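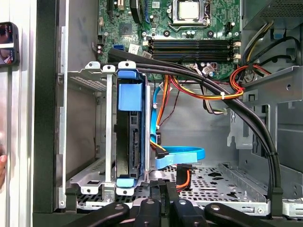

Camilar 4 went onto the teardown bench in April, and the planner has stopped treating cables as solid objects. The old version saw a loop of wire, declared it a wall and sulked until the timeout. Tromavora now gives anything thin and bendy its own cost, so the arm may brush past a SATA lead but still has to go round a drive cage. Planning takes 2 seconds where it used to take 12, most of which we spent making tea. Black cables on black plastic remain a mystery to it – ticket 522, if you fancy a challenge.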